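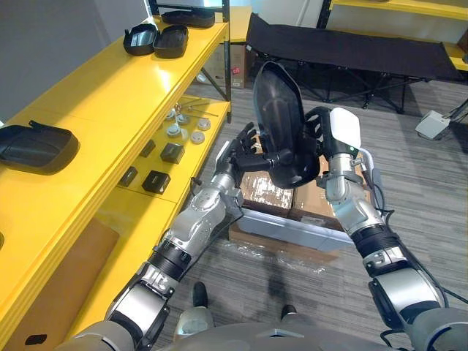

Workshop Notes, No. 24

Tips > Workshop > Equipment > Budgeting for a handling robot

Sunday, November 9, 2025
By Femi Ibrahim
Shared 360 times | 2 comments

The quoted price of a two-armed robot covers the robot. The bench, the floor, the trays and the hours spent on setting up are left to the buyer, and small workshops tend to find them on later invoices. These notes assume a shop doing mixed work on moulded parts, with one machine and no engineer on the staff.

Start with the parts. Write down the largest, the smallest and the most awkward thing you want lifted, and weigh each one. Large shells should be listed separately. A curved, glossy cover that needs a hand on each side ties up both arms, so nothing else gets picked up meanwhile. If half your work is like that, cost the job as if you were buying one arm.

Hands are priced separately by most sellers. Multi-fingered hands suit odd shapes and cost more to keep going than a plain two-jaw gripper. Ask for three figures in writing: the price of a replacement hand, the price of a single finger, and the delivery time for both. At Avcombe we were quoted for the hand and had to ask twice about the finger. It could not be bought on its own.

Check the payload at full reach. The headline number is usually given with the arm tucked in. Ask for the figure at the far edge of your bench, with the hand fitted, and subtract the weight of the hand if the seller has not.

Shelving and benches:

- Measure the height of every surface the robot will work at before ordering. Changing a shelf afterwards means re-teaching each position on it.
- Glossy tops reflect ceiling lights and can upset some vision systems. Try a sheet of matt vinyl before paying for new lighting.
- Keep small parts such as discs, rods and blocks on a level of their own. Mixed shelves slow down people and machines alike.
- Leave clear floor on the working side. Packaging drifts into it within a week unless it has a marked place elsewhere.

Trays come next, and they are the item most often left out. A moulded tray with a recess in the shape of the part holds it the same way round every time, and that removes a good deal of programming. Tooling for one shape cost us 2,000 at Grurnari, with each tray after that fairly cheap.
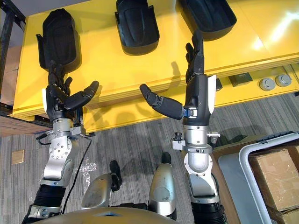 Order more trays than the bench will take in one row. One set can be filled by hand while the other is being worked on, and a cracked tray then does not stop the job. Raised side walls are worth having if trays are carried between rooms. Ask for the recess to be slightly generous at the edges, so that fingers can get in beside the part.

Floors: short-pile carpet is acceptable for a machine that stays put. For one that moves, ask the seller to confirm the surface in writing. Note the position of every floor socket on your plan and keep cables out of the walking route.

Running costs: we allow about 24 hours of staff time for each new part, from first trial to unattended running. Spare cables and joint covers go in the yearly budget. Wurkulmont sells a service contract with one visit a year, in February. We took it for the first year only and kept the visit report as a checklist.

Renting first is sensible where it is offered. Take the longest hire you can afford and use your own parts throughout. A demonstration with the seller's parts tells you very little about yours.

Last item for the spreadsheet: disposal of the packing. The crates and cardboard from our delivery filled a skip, and the skip was not in the budget.

Comments (2)

nwachukwu_mouldings
Agree on the trays. We made our first ones from cut foam and they lasted long enough to find out the recess was too tight. Would suggest doing that before paying for tooling.

BenchHeight
Does the 24 hours include re-teaching after a bench is moved? Ours went up by 2 cm and we lost most of a day.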